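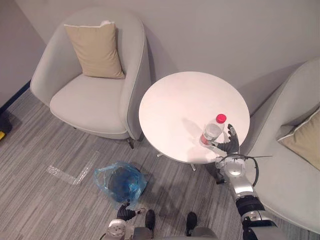

The year I stopped buying furniture

I moved into my flat in Hutelville in January with a mattress, a kettle and a firm belief that I'd have the place looking finished by spring. I had a list. I had a folder of saved pictures (259 of them, which I know only because my phone told me it was running out of room). What I didn't have was any idea how I was going to live in the place, and it took me most of a year and a very heavy sideboard to work that out.

The sideboard first, then. I bought it from a shop called Fikwood, in a sale, on a wet afternoon when I should have been at home eating soup. It was gorgeous! It was also far too long for the wall it was meant for, so it went across the window, and for four months I reached over it every night to draw the curtains. I bruised my hip so often that my friend Shagufta Mughal asked whether I'd taken up rugby.

It was Shagufta who suggested I just stop. No buying anything for the flat until I'd missed it at least twice. If you find yourself wanting a lamp in that corner, she said, wait and see if you want it again next week.

So I sold the sideboard to a very cheerful man called Jhonatan Mamani, who measured everything, including my stairs, before he handed over a penny. I watched him write it all down in a little notebook and felt quite ashamed of myself. Then I sat on the floor for a bit and looked at the gap, and do you know, I liked it. The room got its window back. I could hear the radiator ticking.

The first thing I properly missed was somewhere to put my post. The second was a hook by the door, because my coat had been living on the bathroom handle and kept falling in the bath. A rug I'd been dreaming about since before I moved in? Never crossed my mind again. Same with the bar trolley. I don't even like cocktails much, I just liked the idea of being someone who might be asked for one.

My neighbour Parveen Warraich has lived in the same building for 16 years and thinks all this is very funny. Her front room has been rearranged more times than she can remember, always at night, always when she can't sleep, and she's never bought a thing for it new. She swaps with her sister. A chair goes over, a chair comes back, and every so often the same one turns up again with a different cover on.

I've started swapping too, in a small way. Parveen has my old bookcase and I have her sewing box, which holds the post beautifully. I still haven't found the right thing for under the window, and I've wanted something there exactly once, so I'm waiting.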